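Subject: Re: Draft practice note – wrist-mounted grippers near glazing
Reading time: 2 min

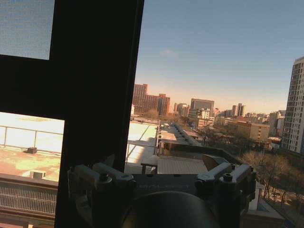 Gripper beside a window with a black frame, city skyline beyond.

Dear members,

Thank you to those who replied to the March circular. Efren Salazar raised the following on clause 7:

> The draft sets a speed limit near glass but is silent on
> daylight. At Flurnau we log 239 runs a quarter, and the
> operators would like to know whether a bright exterior
> view calls for a separate check before motion is enabled.
> – E. Salazar

The working group agrees that the clause should be extended. A wrist camera facing a window may take in sunlit roofs, open sky and distant buildings together with the gripper's own fingers, and exposure settings chosen for an interior bench should not be assumed to hold. The revised wording is as follows:

7.1 The operator shall confirm, before enabling motion, that both fingers can be distinguished in the wrist view.

7.2 Window frames and mullions shall be entered in the cell model as fixed obstacles. Glass shall be entered as a solid surface, whether or not the depth sensor reports it.

7.3 Clearance between any part of the gripper and glazing shall be no less than 149 mm at full programmed travel.

7.4 Footage in which neighbouring dwellings can be recognised shall be stored under the site's privacy procedure.

Sites using the Fludora checklist may add 7.1 as item 9 – no other renumbering is required. Comments should reach me by 4 p.m. on the closing day given in the circular.

Yours sincerely,
Felicidad Macapagal
Standards Secretary, Mendaris

Comments (2)

Bugti cell team: We support 7.2. Could "glass" be widened to include acrylic guards?

E. Salazar: Content with 7.1 as worded. I will send our exposure settings separately.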